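Stemen Memorial Book, Linen Cover

Keepsake book for funeral homes and families. 86 pages, sewn binding, lies flat when open. Guest signing section up front, then blank pages for stories and letters, pockets at the back for cards and service folders. Cover in gray, navy or dark green. Name and dates stamped on the front, up to 24 characters per line, two lines. Check spelling before you send, we stamp exactly what you type.
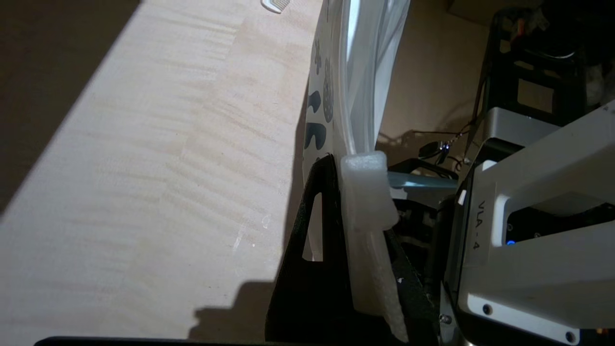 Paper is heavy cream stock, takes fountain pen fine. Gel pens ok too, give them a minute. Matching slipcase sold seperately. Ships from our Wornside shop next working day if ordered before noon. Stamped books take two days more. Rush orders for a service, please call, don't email.

Funeral homes: case of 24, unstamped, item 231. Mixed colors fine. Refill signing pages fit this book and the older Nassar, not the Etura (different hole spacing, people keep ordering the wrong ones). 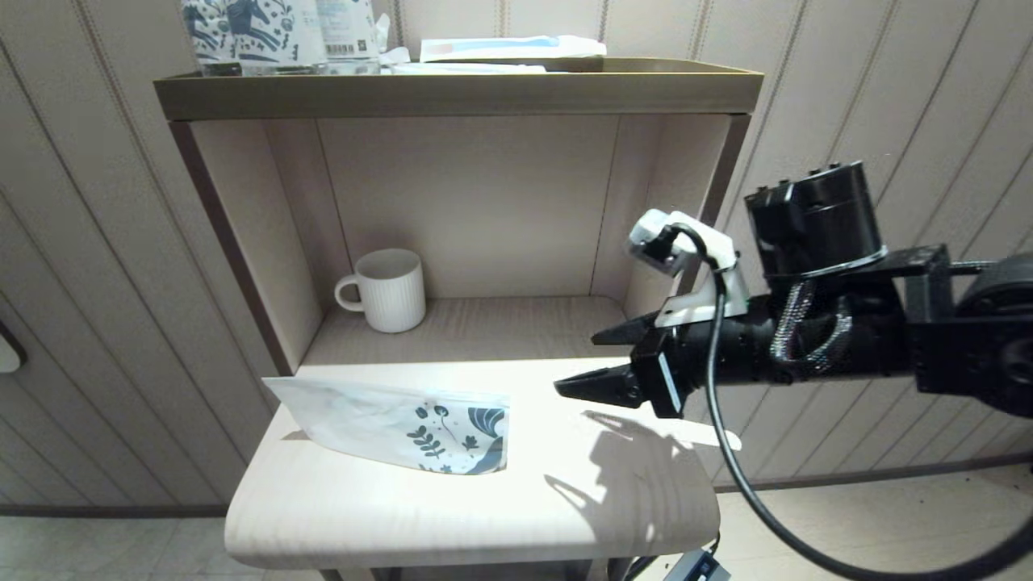 Storage. Keep the book out of direct sun and away from damp, the linen marks easy. If it's going on a home shelf with other things, give it its own spot. Bottles up on a top shelf like those two with the animals and plants on the label are fine company untill one leaks, so put the book on a different level. Slipcase helps. Don't wipe the cover with anything wet, a soft dry brush is enough.

Returns on plain books within the month. No returns on stamped ones unless the mistake is ours. Over 400 in stock as of November.

Questions: ask for Rosario Melis, Wornside shop | © 2018 Stemen | Back to top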